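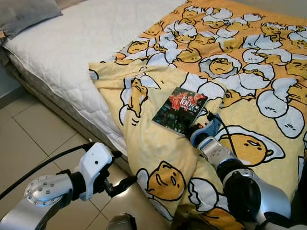
Bett machen und Bett lüften: Tipps für Einzelbetten an der Wand

Ein Bett, das mit einer Längsseite an der Wand steht, macht beim Beziehen und Aufschütteln mehr Mühe als ein frei stehendes. Man kommt nur von einer Seite heran, die Decke rutscht in den Spalt, und das Spannbetttuch löst sich immer an derselben Ecke. Die folgenden Hinweise gelten für Betten von 90 oder 100 mal 200 cm mit Matratzenauflage und Steppdecke.

Erst lüften, dann machen

Direkt nach dem Aufstehen wird das Bett nicht zugedeckt. Die Decke zur Hälfte zurückschlagen, so dass die Liegefläche frei wird, und das Fenster weit öffnen. Im Sommer reichen zwanzig Minuten, im Dezember genügen fünf bis zehn, sonst kühlt der Raum aus. Wer morgens früh aus dem Haus muss, lässt die Decke einfach zurückgeschlagen liegen und macht das Bett am Abend.

Die Decke dabei längs umschlagen, zur Wand hin. Wird sie nur am Fußende zusammengelegt, bleibt dort ein dicker Haufen liegen, unter dem die Auflage klamm bleibt. Einmal in der Woche sollte die Decke ganz herunter, über einen Stuhl oder das Treppengeländer.

Vor dem Aufschütteln abräumen

Bücher, Brillen, Fernbedienungen und Ladekabel kommen vom Bett, bevor man die Decke anfasst. Taschenbücher bekommen sonst Knicke im Umschlag oder landen hinter dem Bett. Ein schmales Wandbrett über dem Kopfende ist besser als jeder Nachttisch, wenn neben dem Bett wenig Platz ist. Wir haben das Modell Gestow seit zwei Jahren in Gebrauch, es ist 12 cm tief und trägt drei bis vier Bücher und einen Wecker. Tiefer sollte ein solches Brett nicht sein, man stößt sich beim Aufsitzen den Kopf.

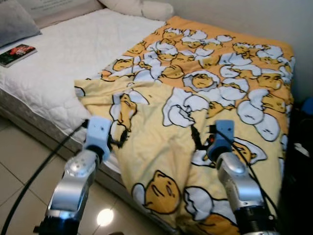 Die Auflage liegt links frei, das Buch am Rand kommt vor dem Aufschütteln weg.

Decken mit zwei verschiedenen Seiten

Viele Steppdecken haben eine kräftig gemusterte und eine hellere Seite. Welche nach oben kommt, ist Geschmackssache. Für die Haltbarkeit der Farben ist es günstiger, die Seiten beim Wechseln der übrigen Bettwäsche zu tauschen. Orange und kräftiges Gelb bleichen am Fenster schneller aus als helle Töne, und bei einem Bett unter einem Südfenster sieht man den Unterschied nach einem Sommer.

So legt man eine Decke gerade auf, wenn das Bett an der Wand steht:

1. Die Decke am Kopfende an beiden Ecken fassen und die wandseitige Kante zuerst ablegen.
2. Die Kante bis an die Wand schieben, aber nicht in den Spalt stecken.
3. Vom Kopfende zum Fußende mit der flachen Hand ausstreichen.
4. Jetzt erst die vordere Kante anheben und einmal kräftig aufschlagen.
5. Zum Schluss das Fußende gerade ziehen.

Die vordere Kante darf über die Matratze hängen, 15 bis 20 cm sehen ordentlich aus. Hängt sie bis auf den Boden, sammelt sie Staub und Haare. Das gilt besonders bei Fliesenböden, auf denen der Staub frei herumzieht und sich an allem festsetzt, was herunterhängt.

Die Matratzenauflage

Eine gesteppte Auflage schützt die Matratze und lässt sich leichter waschen als der Matratzenbezug. Für Jugend- und Gästebetten nehmen wir Auflagen mit einer Füllung von 300 g pro Quadratmeter. Dünnere mit 200 g trocknen schneller, werfen aber eher Falten. Falten in der Auflage jeden Morgen von der Mitte nach außen streichen. Bleiben sie trotzdem, sitzt die Auflage zu locker, oder sie ist bei zu hoher Schleuderzahl verzogen.

Gewaschen wird alle sechs bis acht Wochen bei 60 Grad, sofern das Etikett es zulässt. Das Waschmittel knapp dosieren, keinen Weichspüler. Beim Trocknen die Auflage doppelt über zwei Leinen hängen und nach einer Stunde wenden. Im Trockner helfen zwei saubere Tennisbälle gegen Klumpen in der Füllung.
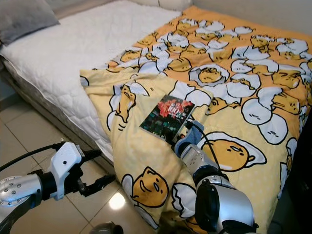
Wie oft muss eine bunt bedruckte Steppdecke in die Wäsche?

Zwei- bis dreimal im Jahr genügt, wenn sie mit einem Laken darunter benutzt wird. Ohne Laken und ohne Bezug sollte sie alle drei bis vier Wochen gewaschen werden, auf links gedreht, falls das möglich ist, und bei 30 oder 40 Grad mit Colorwaschmittel. Die Trommel darf höchstens zu zwei Dritteln gefüllt sein. Bei kleineren Maschinen lieber in den Waschsalon gehen.

Flecken im Druck

Frische Flecken sofort mit kaltem Wasser und einem weißen Tuch abtupfen. Auf bedrucktem Stoff nicht reiben, der Druck wird sonst an der Stelle stumpf. Fett nimmt man mit einem Tropfen Spülmittel auf, das zehn Minuten einwirkt und dann ausgespült wird. Gallseife erst an einer Ecke ausprobieren. Bleichmittel und Fleckensalz für Weißwäsche haben auf gelben und orangen Stoffen nichts verloren. Bei der weißen Auflage darf man dagegen kräftiger vorgehen.

Kissen am Kopfende

Schlafkissen und Zierkissen getrennt halten. Zum Lüften nimmt man alles vom Kopfende weg und stellt die Kissen hochkant ans Fenster. Hinten an die Wand kommen die langen, festen Rollen, sie halten den Spalt zu und die Wand sauber. Davor liegt das Schlafkissen, flach und mit der Öffnung des Bezugs zur Wand. Rollen aus unserem Vorrat (Rosenthal, 90 cm) haben einen Reißverschluss an der Unterseite und können einzeln abgezogen werden. Rückenkissen, die an der Wand lehnen, alle paar Tage abrücken und dahinter nachsehen. An kalten Außenwänden bildet sich dort sonst Schimmel. 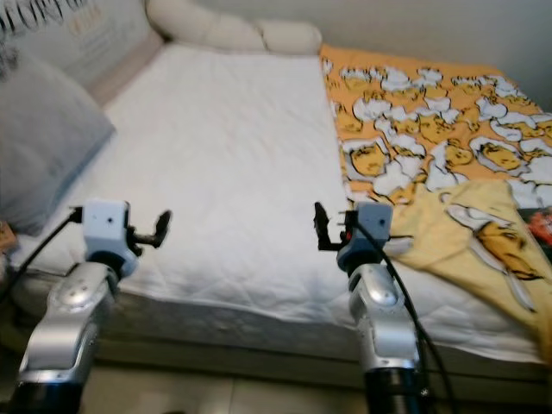 Cremefarbene Rollen längs an der Wand, das Schlafkissen liegt davor.

Gesteppte Kopfteilkissen mit Aufdruck nicht in die Maschine geben, wenn das Etikett fehlt. Mit der Polsterdüse absaugen und Flecken mit einem feuchten Tuch behandeln. Die Schrift dabei aussparen.

Unter und neben dem Bett

Fliesen zweimal in der Woche trocken wischen, einmal nass. Glänzende Fliesen zeigen Streifen, deshalb wenig Reiniger nehmen und mit einem trockenen Mikrofasertuch nachgehen. Hat das Bett einen geschlossenen Sockel, entfällt das Wischen darunter, der Rand zwischen Sockel und Boden will aber mit der Fugendüse gesaugt werden. Einmal im Vierteljahr das Bett von der Wand abrücken. Unter die Füße gehören Filzgleiter, auf Fliesen die dickeren.

Aufbewahren

Die zweite Decke kommt in eine Stofftasche mit Sichtfenster, nicht in Folie. Vakuumbeutel sparen Platz, drücken aber die Füllung platt, und nach einem halben Jahr braucht die Decke einen Tag, bis sie wieder bauscht. Gut bewährt hat sich bei uns die Tasche Flollport in der mittleren Größe, in die eine Decke von 150 mal 200 cm und ein Kissen passen. Die Maße auf einen Zettel schreiben und in das Sichtfach stecken.

Stand: 26. Mai 2024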